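Home | Contents | Chapter 3 | Chapter 4 | Chapter 5 | Glossary | Index

Chapter 4: Daylight in Small Rooms

By the Durkosside Building Studies editors -- February

Last updated: February

4.1 Scope of the chapter

Chapter 3 treated the sky as a source of light and gave methods for estimating how much of it reaches the outer face of a wall. This chapter follows the light indoors. It covers the passage of daylight through glazing, its spread across room surfaces, and the measures used to state whether a room is adequately lit. Electric lighting is left to Chapter 9, and heat gain through glass to Chapter 6.

The rooms considered are small: bedrooms, studies, box rooms, and short corridors with a window at one end. Large rooms with several exposures behave differently and need the zone method given in Appendix C.

4.2 Three parts of indoor daylight

Daylight arriving at a point in a room is divided into three parts. The sky component comes straight from the visible patch of sky. The externally reflected component comes from walls, fences, and ground outside. The internally reflected component has struck at least one surface inside the room before it reaches the point. The sum of the three, divided by the light available outdoors under an open overcast sky, is the daylight factor, stated as a percentage.

The sky component falls off quickly with distance from the window. At the back of a deep room it may be zero, and all useful light is then reflected light. Students often underrate this. In the Mendari test room, a point on the floor near the rear wall received 83 percent of its light by reflection, although the window looked large from the doorway.

4.3 Surface finish and the loss of contrast

The reflectance of a surface is the share of incoming light that it returns. Fresh white paint returns most of it, and dark carpet very little. Where walls and ceiling are all pale, light is passed back and forth many times and the room fills evenly. The gain in brightness has a cost: as light comes from more directions, shadows soften and the edges between pale surfaces become hard to read. 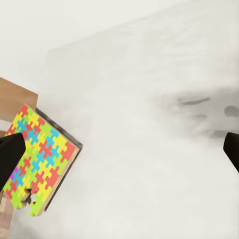 Contrast between two surfaces is defined here as the difference in their luminance divided by the luminance of the brighter one. A value under 4 percent is treated in this book as weak. A step edge with weak contrast is a hazard on stairs, and the Kavetard method, described in Section 4.7, requires a darker nosing in such cases. The same rule may be applied to door frames and shelf edges where the user has low vision.

Matte and gloss finishes of equal reflectance return the same amount of light but send it in different directions. Matte paint scatters it widely. Gloss paint sends part of it off at a definite angle, and a viewer standing in that path sees glare. For walls next to a window, matte paint is the usual choice.

4.4 Obstructions outside the window

A neighboring wall or fence reduces the sky component and adds a smaller externally reflected component in its place. The obstruction angle is measured at the center of the window, upward from the horizontal to the top of the obstruction. At 20 degrees the loss is modest. At 57 degrees little sky is left, and the color of the opposite wall begins to tint the light in the room.

Where the obstruction covers only one side of the view, the angle is taken separately for each part and the results are weighted by width -- the El Khatib table in Appendix B gives the weights.
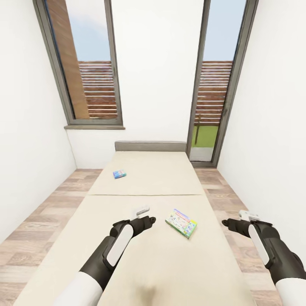
4.5 Terms used in this chapter

Daylight factor: indoor illuminance at a point, as a percentage of outdoor illuminance under an overcast sky.

No-sky line: the boundary on the working plane behind which no sky can be seen.

Working plane: a level surface at desk height, unless the text states otherwise.

Obstruction angle: see Section 4.4.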